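23/08/2023
Fornbridge ballot measure, working notes

Picked up where the June notes stop. The council voted to put the stormwater fee on the ballot, so the question is no longer whether there will be a campaign but how much of one the coalition can pay for. Wurel is still in. Nartey is in for staff time and no cash. Vekitz has asked to see the final ballot wording before it signs, and the clerk has not released it.

Went through the comment cards with Iwona this morning. 1207 cards came back from the mailing. We sorted by street first and then gave up on that and sorted by what people were asking. The biggest pile is "what will my bill be." The next is people who think the fee replaces the property tax line for drains. It does not, and our first flyer did not say so clearly. My fault, I cut that sentence to make room for the map.

210 cards carry a phone number and a yes to being called back. Those go to Rattana's callers first. Script changes before they start:
- Open with the bill question. Drop the paragraph on the history of the culverts.
- Say "fee on paved area," never "rain tax," even if the person on the phone uses it.
- If they rent, ask whether the landlord pays the water bill. Old script skipped renters altogether.

Rattana Jaidee wants the script tested on a small batch, then fixed, then used on the rest. Agreed. She will keep a tally sheet by question. Last time we only logged yes / no / undecided and it was useless for writing the second flyer.

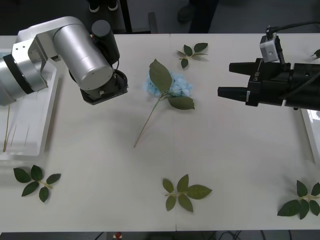 Table with two arms, silver one at left.

Business side. Met the warehouse owners on the east edge of town. Four at the meeting, two of them opposed as of now. Their complaint is the credit for on-site ponds. They built ponds years ago under the old permit and the draft ordinance only gives credit for new ones. This seems fixable. Iwona Głowacki is drafting a short amendment letter they could sign, which would go to the council and not to the press. If the council moves on it, I think one of the two goes quiet. The other one dislikes fees in general and I would not spend more hours there.

Open problem: the op-ed. The draft reads like a grant application. Needs a named resident on Mill Street with a flooded basement, and their permission in writing. I have left messages at two houses.

Disclosure: checked the filing rules again. Nartey's staff time counts as an in-kind contribution and has to be valued at their hourly cost. I had it down as zero. Asked them for timesheets back to June.

To do
- Clerk: ballot wording, call again
- Flyer 2: bill table on the front, property tax sentence back in
- Amendment letter to warehouse owners once Iwona is done
- Send Vekitz the budget page only, hold the rest until they sign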